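The desk at Endham is long, white and supposedly shared. Fatos Nikolaidis moved in for a week in October and left his monitor behind when he went, which is how these things breed.

I sat down on Friday to clear it and mostly rearranged it.

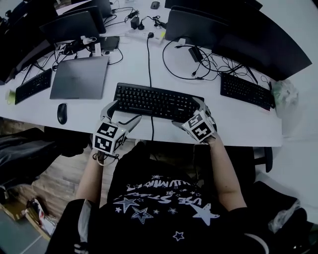

Three keyboards, five monitors, one laptop (closed).

The Lenovo keyboard gets the middle because its cable reaches the power strip side without a fight. The other two are going in the cupboard, once I've cleared the cupboard. The plastic bag stays until somebody claims it.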